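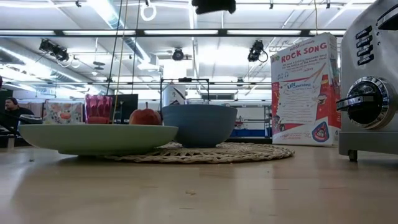 Geflochtenes Platzset rollt sich am Rand auf
Forum Haushalt & Küche > Tisch und Geschirr

kantholz
Betreff: Geflochtenes Platzset rollt sich am Rand auf

Rundes Set aus Naturfaser, locker geflochten, Modell Misis. Material laut Etikett Seegras. Liegt auf geölter Tischplatte. Seit Dezember biegt sich der vordere Rand nach oben. Eine Schale steht darauf noch sicher, bei zweien wird es eng: Die flache grüne mit dem breiten Rand ragt links über das Set hinaus, die blaugraue steht daneben.

Bisher versucht: umgedreht, über Nacht mit Büchern beschwert. Ergebnis jeweils für einen Tag in Ordnung, danach wieder aufgebogen. Gibt es ein Verfahren, das länger hält?

fadenlauf
Re: Geflochtenes Platzset rollt sich am Rand auf

Trocken pressen bringt bei Pflanzenfaser wenig. Die Spannung sitzt im Geflecht und löst sich erst, wenn die Faser Feuchtigkeit aufgenommen hat. Vorgehen:

Set beidseitig mit Wasser einsprühen, 10 ml pro Seite reichen.
10 Minuten liegen lassen.
Zwischen zwei Baumwolltücher legen, Brett darauf, beschweren.
Trocknen lassen, bis die Tücher sich nicht mehr klamm anfühlen. Tücher zwischendurch wechseln.

Nicht auf dem Tisch machen. Geöltes Holz bekommt unter nassem Geflecht Ränder.

rb_emden
Re: Geflochtenes Platzset rollt sich am Rand auf

Einspruch. Sprühen geht bei Papiergarn gründlich schief, das quillt und wird danach nie wieder glatt. Wer das Material nicht sicher kennt, sollte bügeln: mittlere Stufe, ohne Dampf, Tuch dazwischen, unter Druck auskühlen lassen.

fadenlauf
Re: Geflochtenes Platzset rollt sich am Rand auf

Er schreibt doch Seegras. Bei trockener Hitze wird Seegras brüchig. Für Papiergarn gebe ich dir recht.

rb_emden
Re: Geflochtenes Platzset rollt sich am Rand auf

Auf Etiketten steht viel. Ich hatte ein Set von Softić, deklariert als Seegras, innen Papierkern. Erst eine Faser am Rand anfeuchten und aufdrehen, dann weiß man es.

kantholz
Re: Geflochtenes Platzset rollt sich am Rand auf

Faser aufgedreht, kein Papier. Ich werde die nasse Variante probieren. Anschlussfrage: Was gehört überhaupt auf so ein Set? Bei mir steht das Geschirr auch zwischen den Mahlzeiten dort, in der grünen Schale liegt Obst.

schubfach7
Re: Geflochtenes Platzset rollt sich am Rand auf

Da liegt vermutlich die Ursache. Dauerlast auf einer Seite, die andere frei. Dazu Restfeuchte vom Fußring, wenn die Schale direkt nach dem Spülen zurückgestellt wird. Meine größte Steinzeugschale wiegt 990 g, unter der hat sich jedes Set innerhalb weniger Wochen verzogen. Seitdem stehen Schalen bei mir nach dem Abwasch erst im Gestell, kopfüber, bis der Fußring durchgetrocknet ist. Der unglasierte Ring hält das Wasser länger als der Rest.

Zum Gestell: Entscheidend ist der Abstand der Stäbe. Schmale Schlitze sind für Teller, ein Schalenrand rutscht darin weg oder verkantet. 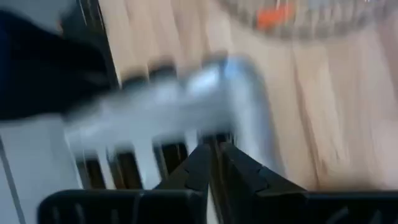 Bildnachweis: Jasetti

Helle parallele Stäbe mit dunklen Zwischenräumen, auf so etwas würde ich bei Schalen achten: Liegen die Stäbe flach genug, kann man auch quer auflegen. Stehende Zinken stören eher. Und bei Holzplatte immer eine Wanne darunter.

rb_emden
Re: Geflochtenes Platzset rollt sich am Rand auf

Auf geöltem Holz würde ich gar kein Gestell dauerhaft abstellen, auch nicht mit Wanne. Unter der Wanne steht die Luft. Füße mit 10 mm Höhe, besser mehr, sonst hat man nach einem halben Jahr einen hellen Fleck mit dunklem Rand.

schubfach7
Re: Geflochtenes Platzset rollt sich am Rand auf

Bei mir kein Fleck, Mosus-Hartwachsöl, zweimal im Jahr nachgezogen. Hängt vom Öl ab.

rb_emden
Re: Geflochtenes Platzset rollt sich am Rand auf

Und davon, wie oft jemand wischt. Ich bleibe bei den Füßen.

kantholz
Re: Geflochtenes Platzset rollt sich am Rand auf

Rückmeldung. Besprüht wie beschrieben, zwei Tage gepresst, Tücher einmal gewechselt. Die Mitte ist plan. Der Rand steht vorne noch minimal hoch, die Biegung ist aber deutlich schwächer als vorher. Schalen kommen jetzt nur noch trocken darauf, die grüne mit dem Obst ist auf das Sideboard gewandert.

Eine Faser am Außenring ist beim Pressen gebrochen. Lässt sich das vernähen oder zieht das weiter auf?

fadenlauf
Re: Geflochtenes Platzset rollt sich am Rand auf

Vernähen. Gewachstes Leinengarn, zwei Stiche durch den Nachbarstrang, Ende auf der Unterseite einziehen. Nicht kleben, die Klebestelle wird hart und die Faser bricht daneben erneut.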